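# How I finally beat the Carunine gate run in Flernero (and how you can too)

I've been stuck on the last third of Flernero for an embarrassing amount of time, and the thing I was stuck on was the gate run. If you've played it, you already know. If you haven't: it's the long vertical climb near the end of the Carunine chapter where the floor drops out behind you, the archers come in on both sides, and the whole thing has to be done in one go with no checkpoint. I died there 127 times. The game keeps a counter on the pause screen, which I think is a bit mean.

Anyway, I got through it, then I went back and did it four more times on a second save to make sure it wasn't luck. So this is the way I do it now. It works on Normal and Hard. I haven't tried it on the top difficulty and I don't plan to.

## What you want before you start

You can't leave Carunine once the bridge goes down, so get this stuff sorted at the camp:

- The Prevel hook, upgraded at least once. The base version is too slow to come back to your hand on the third swing.
- The short spear. I know everyone loves the big hammer (me too!), but you can't cancel out of its heavy attack, and that's what kills you on the second landing.
- At least two healing flasks. Three is nicer.
- The Quiet Feet charm, if you found it. It's behind the waterfall in the chapter before this one, up the ledge on the left.

The hook upgrade costs 853 shards at the camp smith. If you're short, run back through the flooded chapel and smash the urns. They come back every time you rest, and two laps got me most of the way there. You can sell the old bracelets too, they don't do anything.

Also — and this is just me — go into settings and turn camera shake all the way down. The gate run shakes the screen every time a piece of floor falls, and on my TV it made the ledges really hard to judge.

## Part one: the bridge and the first swing

Talk to the gatekeeper, skip the speech (hold the button, don't tap it), and start running before you get full control back. You can hold forward during the last second of the cutscene and your character will already be moving when the camera swings behind you. It's a small head start but you feel it later.

Don't fight the two guys on the bridge. Roll between them. If you roll too early the one on the right catches you with his backswing, so wait till he lifts his arm. I used to try to kill them both for the shards and that's where a good chunk of my deaths came from.

At the end of the bridge, jump and hook the ring while you're still going up. Most people (me, for weeks) wait till the top of the jump. If you hook on the way up you get a longer arc, and you land on the far side of the first platform, past the spikes. 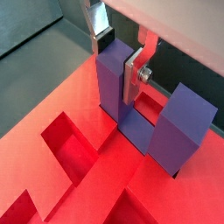 *Page last changed: September*

## Part two: the landings

There are three landings, and each one has its own problem.

The first is easy. One shield guy, nothing else. Poke him twice with the spear, he'll stagger, and you just walk around him. Don't finish him off. He can't climb, so he'll never follow you.

The second is where I lost most of my runs. Two archers up top, one on each side, and a brute who comes out of the door in front of you. What I do is this: I go left the moment I land, till I'm standing under the left archer's ledge. He can't hit you there. The right archer can, but his arrows are slow, and you can see them coming the whole way. The brute walks over to you. Let him start his big overhead swing, then roll *toward* him and to the right. He'll be stuck for a good two seconds pulling his axe out of the floor, and the ring above his door is free.

Hook it and go. You don't have to hurt him at all.

If you're carrying the hammer anyway because you didn't listen to me, the one safe moment to use it is while his axe is stuck. One hit. Then leave.

The third landing is mostly about not panicking. The floor starts falling as soon as your feet touch it, from the back to the front, and it looks a lot faster than it is. You've got time for a flask here. I mean it! I drank one on every single successful run. Stand on the front edge, drink, then jump.

## Part three: the triple swing

Okay, so the triple swing. Three rings in a row over the pit, no landing between them, and the last one moves.

1. Jump straight at the first ring and hook on the way up, same as on the bridge.
2. Let go when your feet are level with the second ring. If you let go when your *head* is level, you'll come up short.
3. Hook the second ring right away and ride it all the way forward, then all the way back. Yes, back. It feels wrong.
4. On the second forward swing, look at the moving ring. If it's coming toward you, let go. If it's going away, do one more full swing.
5. Hook the third ring and hold the stick up toward the gate. Don't steer. The game pulls you in by itself.

Step three is the bit I have to give credit for. I posted a grumpy message on the forum asking if the last ring was just random, and Idalina Peixoto wrote back within the hour and told me it's on a fixed loop, and that swinging back once lines you up with it nearly every time. I'd been trying to do the whole thing in one forward motion like the game's trailer shows. So thanks, Idalina, I owe you several evenings.

One thing to watch: the second ring will crumble if you hang on it too long. It's good for three full swings on Normal and I only ever got two and a bit on Hard, so on Hard you really want to make up your mind early.

## Part four: Captain Maluleke

You're through the gate, the music changes, and you'd think they'd save for you. They don't. You have to beat the captain first.

The good news is that he's a pushover next to the climb. He has 872 health on Normal (it shows in the corner if you turn on the enemy numbers), and a fully charged spear thrust takes off a big slice of it. He's got three moves:

- **The lunge.** He crouches, then comes straight at you. Step sideways, don't roll. A roll takes too long to recover from and he'll follow it up.
- **The spin.** Back off. There's no good way to punish it with the spear, so just use the time to charge up.
- **The whistle.** He calls in one archer. The archer always shows up on the balcony to your left, and you can hook him right off it if you're quick.

My routine is to stay at medium range, bait the lunge, step to the side, thrust, and back off again. It's slow and kind of boring, and after the gate run I was very happy to be bored. At half health he starts doing two lunges in a row, so wait for the second one before you stick him.

If you still have a flask when he's down to a quarter, drink it during the spin. Don't save it. I saved it once and died with it in my pocket, and then I went for a walk.

## A few things people have asked me

**Can you skip the second landing?** Sort of. There's a jump off the side wall that gets you to the ring above the door without touching the floor, and I've seen people do it on video. I've managed it once in some 13 tries. The normal way is safer unless you're going for a fast time.

**Does the charm really matter?** On Hard, yes. The archers take a little longer to spot you, so you get to the left ledge on the second landing before the first arrow. On Normal I can't tell much difference.

**Is it better with a controller?** I've only played with one, so I can't say. The stick hold at the end of the triple swing does sound like it'd be fussier on keys.

**Do I lose my shards if I die?** You drop them at the bridge, and you can grab them on the next try. They're right by the left post. Die again before you touch them and they're gone, so if you're carrying a lot, spend it at the smith before you talk to the gatekeeper.

## If you're still stuck

Practice the bridge hook by itself. Just run it, land past the spikes, then jump in the pit and do it again. It's about twenty seconds a try and it fixes the timing for every other ring in the chapter. I did this for one evening with a podcast on, and the next night I made it to the third landing four times in a row, which I'd never done before.

And take a break between tries once you start missing the easy stuff. When I start getting hit by the two guys on the bridge, I turn it off.

I'm working on the next chapter now (the one with the boats) and I'll put up a page for that if I ever find the second lever.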